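Chapter 7
The Job That Was Left Over

Learning goals
After reading this chapter you should be able to tell a task from a job, explain why headcount is a poor way to measure what automation does to a workplace, and spot the new work that a machine brings in with it.

When the Cemstead parts warehouse put in its first picking robots, the managers held a meeting with sandwiches. Workers at Cemstead had learned to worry about sandwiches. The last time there were sandwiches, the night shift had been merged with the evening shift.

The news was milder than the catering suggested. Simmont, the company that owned the site, would place robots on the small-parts line. Of the 157 people on the floor, none would be let go. A slide said the machines would "free staff for higher-value activity." Someone asked what the activity was. The next slide was a picture of a sunrise.

Jaqueline Aguirre had packed small parts for eleven years, and she was among the first to find out. Her higher-value activity was blue tape. The robots worked inside taped zones on a flat surface, and the zones had to be laid out, checked, pulled up, and laid out again whenever the product mix changed. Tape lifts at the ends. It picks up grit. A line that was straight in January has its own ideas by spring. Her new title was cell technician, and it came with a badge and a small raise that she described to her sister as "a tank of gas, if I don't drive far."
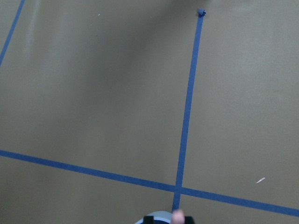

She also learned to wait. A packer's day has a rhythm that the packer mostly sets. A cell technician's day is long stretches of nothing much, broken up by a machine that has stopped and won't say why. The training binder gave 31 reasons a robot might stop. Aguirre wrote four more inside the back cover, and those were the ones people looked up.

Output went up. In the first full month the line handled 2,736 orders, against 1,275 in its last month by hand, and Simmont put both numbers on a banner over the loading dock. The banner left out the hours spent on taping, sweeping, resetting, and standing by, which were booked under "general floor duties" along with mopping.

This is a common arrangement, and it makes automation hard to study. The part of the job taken by the machine gets measured with great care. The part that grows up around the machine gets filed with the mop.

In this book we call that second part residual work. It comes in several kinds. Setup work gets the space ready for the machine. Tending work keeps it going. Repair work begins when tending fails, and it often falls to whoever is standing closest. Section 7.2 takes up each of them, using shift logs from Cemstead and from the Jasora bottling plant, where matters went rather differently and there were no sandwiches at all.

Key terms: task, job, residual work, setup work, tending work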